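Bench notebook, cloth cell (Trusside arm, Derkov gripper)
25/10/2019

Came in to sort out the pick height. Since the finger swap the arm has been stopping high on thin cloth and closing on air, or going low and dragging the sheet with it. Bradley's note on the controller said "z offset wrong again", with no number, so I started from scratch.

Finger pads off, wiped with a damp rag, back on. One of the four screws on the left finger was only finger tight. I have put a paint mark across all of them so we can see if they creep. Torque driver is back in the top drawer, please leave it there.

Gripper zero next. Closed the fingers on the 2 mm shim, opened, closed again, saved. Did that 7 times and the reading stayed put, so I don't think the gearbox is the trouble. The cable at the wrist was pulling when joint six went past 90 degrees. I moved the clip back one hole and the loop now hangs free over the whole range we use.

Then the wrist camera. It is soft close up and always has been. The green striped cloth is a good one to set it by, as the waves give the software something to hold on to and the edge shows up against the sheet. Brought the arm down beside the right-hand edge with the fingers pointing at the surface and left it there while I went through the exposure settings.
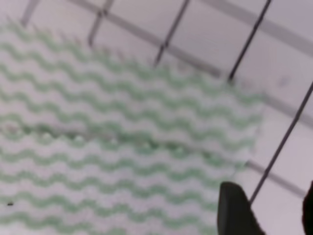 Jade Kettle: before you touch exposure again, check the focus ring hasn't walked. It did on the Aasen cell in February and I lost most of a morning to it. A dab of lacquer on the thread cured it. Also, if you change exposure you need to redo the edge threshold or the pale cloths go missing altogether.

Checked, and the ring had moved, not by much. Set it back to the scribe line and put lacquer on. Still soft, but the edge finder now gives the same answer each time I ask. Redid the threshold as well and wrote the old value inside the cabinet door.

Table calibration after that. Grid sheet is the same one as before. The far edge is a bit wavy and I don't trust the corners back there, so I took all the points from the near and middle part and told the fit to ignore the rest. A new sheet would be better. Roy says there is a roll in the store behind the Cutik boxes, but I couldn't find it.

With the fit saved, I laid the cloth down nearly square to the lines and backed the gripper well off to the left so the fixed camera had a clear view of it.

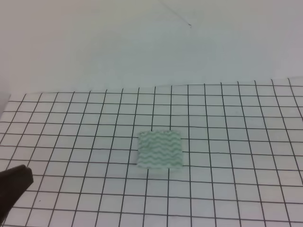 The fixed camera and the arm now agree on where the cloth is to within 2 mm, measured at the near corners with the pointer. Pick height is set from the sheet surface and no longer from the old table top, and I suspect that was most of the original fault.

Ran 28 picks at quarter speed. One miss, at a cloth corner that had folded under. No dragging. Have not tried full speed.

Still to do:
Find or order grid sheet (ask Roy again).
Look at the paint marks on the finger screws after the next long run.
Spare pads, we are down to the last pair.
Bradley to delete his old z offset from the start-up file, otherwise it comes back at every restart.

Arm parked, air off, cabinet locked. Key is on the hook.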